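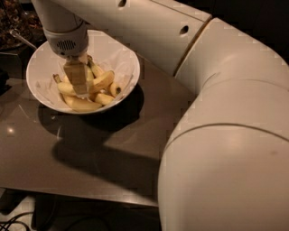
Arm over the fruit bowl, gripper down among the bananas.

Print this ticket | E-mail this ticket
Home > Support > Tickets > Kitchen tasks
Search tickets... Go

Subject: Fruit bowl task, bananas not picked reliably
Opened by: Seraina Gruber
Assigned to: Kelechi Ogbonna
Product: Saber arm, Drumidex task software
Opened: 1/30/22
Status: Open

Problem
We want the arm to take one banana out of the bowl and put it on the table. With a single banana it works. With a pile it takes hold of two, or pushes them against the side and stops with a grip error. The bowl is lined with crumpled paper or plastic, and twice the lining came up with the fruit.

Gruber
Grip force is at the default. Lowering it gave fewer marks on the skins but more drops. Log attached.

Ogbonna
Looked at the log. The wrist goes down at the same angle every time, whatever way the top banana is lying. Please turn on angle search and set the approach speed to 90. Also try one run with the lining out.

Gruber
Done. Without the lining it is better. With the lining it still fails when the fruit touches the side of the bowl. Angle search helps but is slow, and Heidrun Holzer asked if she could just do it by hand, which takes her a couple of seconds.

Ogbonna
Fair question. For this job a person is quicker and I would not tell a customer otherwise. The parts bin job at Jillwood is different, the parts are all one shape and the arm has done 2,000 picks there. Soft fruit in a heap is not ready for unattended use.

Konrad Aebischer
Please don't close this. Lelar want to know by March whether kitchen work goes in the next release. I would say clearing a table yes, mixed bowls no.

Ogbonna
Left open. Next: 3 runs with the lining pressed flat, same fruit, same bowl. Johanna Fankhauser to check the grip error threshold.

Previous ticket | Next ticket | Back to list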